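Skip to content
Home Explore Lists Bookmarks Log in

We use cookies to keep you signed in and to remember your settings. Accept all / Manage choices

Igor Gajdoš
Thread
December 12, 2025

I spent my week rewriting the rules for our simulated tabletop tasks at Clirkomstead. The old rules were 2 pages long and everyone had signed them. I now believe everyone had also signed them without reading page 2, me included, and I wrote page 2.

Page 2 said a run counts as a success "if the object ends up in a reasonable place." I would like to have a word with the man who wrote that. He was apparently in a hurry to get to lunch.

So, first new rule. Success gets defined before the first run, in a sentence a stranger could check. "The block is on the plate and the fingers are open." Fine. "The robot did well." Not fine. "Basically fine." You know who you are.

Second rule: write down the start state. Where the arm begins, how far open the gripper is, what's on the table, what seed you used. If you leave out the seed, you are telling me a story about a robot. I like stories, but they go in a different folder.

I went back through 243 old runs from July to see how many had the start state logged properly. I'm keeping the answer to myself until after the holiday party.

Third rule, and this is the one that got me yelled at. You report every run you planned. If you planned 1000, the number at the bottom of the fraction is 1000. The ones that crashed count. The ones where the arm went off and had a private moment by the table edge count too.

Someone at Tretance wrote back, "But those weren't real failures, the simulator was being weird." OK! Put that in the notes column. We have a notes column. It has been lonely in there.
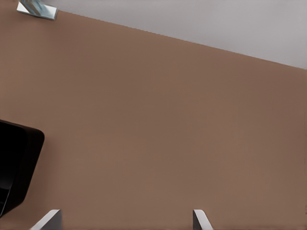

Fourth rule covers camera views. Before a batch goes out, a person opens the opening view of each task and checks that everything the instruction names can be seen well enough to tell what it is. If the task names a thing and only a corner of it shows, you either move the camera or you write "partial view" in the log. Both are allowed. Saying nothing is the one that's out.

I got pushback on this too. The argument was that real robots deal with bad views all the time, so bad views are good practice. Sure, and I agree with that! Make a bad-view set on purpose, give it a name, and score it by itself. What I don't want is a bad-view set scattered through the good one like raisins.

Fifth rule: no quiet edits. If you change the friction on the tabletop, the version number goes up. If you change the lighting, up. If you change the tabletop color because you were bored, up, and also please go for a walk.

We had a stretch where Godoy and Gilen were both testing on "the standard table." They compared numbers for weeks. Their tables had different friction. Very polite emails, though. I've saved several.

Sixth rule is about contact. A finished task where the gripper plowed into the table on the way is logged as finished, with contact. Those are 2 separate boxes on the form. I don't care how nice the final pose looks. On hardware, that's a sound you hear from the next room, and then you hear me.

Somebody asked whether simulation needs this much paperwork when nothing can get hurt. Well, people take the sim numbers and use them to decide what gets run on the actual arm, next to actual fingers belonging to actual coworkers. The paperwork is a one-page form. You can do it while your coffee is too hot to drink.

Seventh rule, stolen outright from kitchens: label it and date it. Every saved batch gets an owner and a date. I found a folder called "final_good_use_this" next to a folder called "final_good_use_this_NOT." They had the same files in them. I checked twice.

A few replies want the whole document. It's going through one more round at Clirkomstead first, where I expect the word "reasonable" to try to sneak back in around paragraph four. I've set up a search for it.

Someone also asked what happens if you break a rule. You fill in the notes column. Then you rerun the batch. There's no eighth rule yet, but Gilen has sent me suggestions, with headings.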